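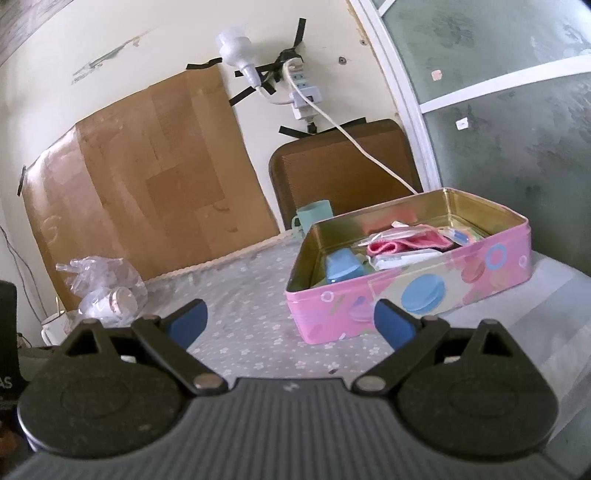 Cookie tins. Every year after the holidays the same thing, a stack of them on top of the fridge and no one willing to throw one out. So this month's tidy-up item is tins and what to do with them. The one I keep coming back to is the pink one with the big blue macaron printed on the front and the shiny gold inside, set out on the flowered tablecloth with the lid off. It's too pretty for the recycling and a good size for a drawer.

Home & Kitchen | Tidy Corner

First job – empty the lot. Get every tin you own onto one table. Put a cloth down, the bottoms scratch. Tip out crumbs, paper liners, the little pleated cups. Wipe with a barely damp rag, then dry straight away with a towel, corners too. The corners are where rust gets going. Leave them open overnight before you put anything in. I skipped that step in April and had a whole tin of tea bags that smelled like old shortbread. Threw them out in the end.

Then the lids. Match every lid to a bottom before you decide anything. A tin with no lid is fine, it just becomes a tray. A lid with no tin can go. Be strict. I had 5 lids with nothing under them and could not tell you where a single one came from.

What to keep: I go by shape. Rectangles first, they sit flat against each other in a drawer and you don't lose the space in between. Round ones are nice to look at and a pain to store. Keep two round ones at most, for baking you give away. Anything dented so the lid sticks – out. Anything with rust on the inside – out, or take it to the garage for screws.

Where they go in my house, for what it's worth:

Shallow one, no lid, top kitchen drawer. Takeout menus, rubber bands, the tape that is never where you left it.

Deep one, bathroom shelf. Bandages and the thermometer. Write on the lid with a paint marker, regular marker rubs right off.

Pink one, sewing. Thread along the long side, scissors in the middle, buttons in an old jar lid so they dont slide. The gold lining makes it easy to spot a dropped pin, which I did not expect to care about but I do.

Plain one, desk. Chargers. One cable per sandwich bag or it turns into a nest by the weekend.

A word about food. Cookies yes, if you line the tin with fresh parchment. Wrapped candy, yes. Flour or sugar, no – the lids on most of these don't seal and you'll get bugs. Somebody wrote in after the last newsletter asking about coffee beans. I wouldn't. Get a proper jar.

Removing labels. Price stickers on painted tins are the worst. Do not scrape. Cooking oil on a cotton ball, leave it 30 minutes, roll the sticker off with your thumb, wash with dish soap. Try it on the bottom first, some of the cheaper printing lifts. I took half a flower off one that way and it's now facing the wall.

If you want dividers, cut up a cereal box. Measure the inside and not the outside, the rim rolls in more than you think and the card will jam. Rounded corners mean you have to snip the ends of the card a little to get it to sit down. Two strips, one slit in each, slot them together into a cross. Doesn't have to be neat. Felt in the bottom is nice if it's for jewelry, otherwise dont bother.

Got too many still? Bring them to the swap table at the Orozco Street hall, first week of the month, any time after 2. Clean and with lids please. Last time a good pile went to the Traltport after-school club for crayons and they'd be glad of more, the flat kind especially. They dont need any more round ones, they were very clear on that.

Next issue it's the spice shelf. Send in your before and after by the usual address, and if you have a way of stopping paprika from going hard in the jar I would really like to hear it. Mine's a brick.

Rorach Home News
Home | Past Issues | Swap Table | Recipes | Contact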